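Upcycling & Small Crafts > Fused plastic and wrapper projects
Thread: Wrapper weaving for people with too many snack bags

foilfolder
Hi all! I've been lurking since August and finally have something to post. I'm four rows into my first woven wrapper pouch and completely hooked. My whole evening yesterday went to sorting and I didn't even put the TV on.

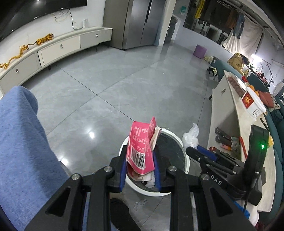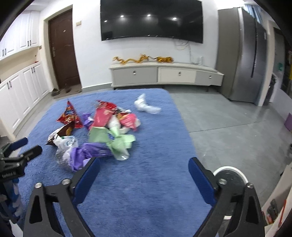

So, the pouch. I'm using the Rusis fold, where you cut a strip, fold the long edges to the middle, fold again and then make the little V that locks into the next one. It is SO satisfying when it clicks into place. The red chip bag is what I want for the zigzag down the front, with the dark printing folded to the inside, and the brown and white wrapper might do for the border if I can work around the torn bit. The pattern says 334 links for a pouch with a zipper and I have 200 folded. Two questions: does anybody line theirs, and how do you get the grease smell out of chip bags?

magpie_lane
Welcome!! You picked the best rabbit hole. Dish soap and warm water, inside out, then clip them to a hanger overnight. Second rinse with a splash of white vinegar if they were barbecue or onion flavor. I line everything with old shirt cotton. Crumbs and coins get between the links otherwise and you never see them again.

Tunafish66
Vinegar does nothing for onion. I've tried it. Baking soda paste, leave it an hour.

magpie_lane
Works for me every time, but maybe you eat stronger chips than I do :)

knotaproblem
Going to disagree on lining. An unlined pouch flexes better and you can rinse the whole thing under the tap. I have one from the Eken swap that has carried my dog treats for 6 years and it looks great. If your links are tight, coins don't go anywhere.

Also, cut your strips with a paper trimmer. Scissors drift, and by the third row your zigzag leans.

foilfolder
Oh no, my zigzag is leaning already. I thought that was a style thing. Is it worth undoing four rows?

knotaproblem
Undo it. Sorry! It takes ten minutes and you'll be happy every time you look at it.

Tunafish66
Leave it. First pouch, it's allowed to lean. Mine looked like a staircase and my sister still uses it.

pelican_brief_case
What are you doing about paper wrappers? I love that pink one with the white Chinese characters, those rows would look fantastic running along a strip. Paper splits at the V for me though. I've been backing it with clear packing tape before folding and that holds, but then it's stiff as a board and my fingers hurt.

foilfolder
Haven't tried paper in a pouch yet! I was thinking of a bookmark, where it only has to bend once or twice.

magpie_lane
Bookmark is a great idea. For a bag, try clear book covering film instead of tape. The Rathore one is thin and you can reposition it before you press down. One roll lasts me ages.

knotaproblem
Second the Rathore film. Do not buy the Urik one, it yellows.

pelican_brief_case
My Urik hasn't yellowed and I keep it in a sunny window?

knotaproblem
Then they changed it. Mine was an old roll.

Tunafish66
Does plain silver foil fold OK, by the way? I keep saving it and never using it.

magpie_lane
Kitchen foil tears on the second fold. The silver inside of a chip bag is much tougher, so turn a few strips inside out and use those for your silver. Looks amazing next to red!

foilfolder
Inside out strips!! Why did I not think of that. OK, undoing the four rows tonight, silver on both sides of the zigzag, no lining this time and I'll line the next one. Will post again Monday if my fingers survive.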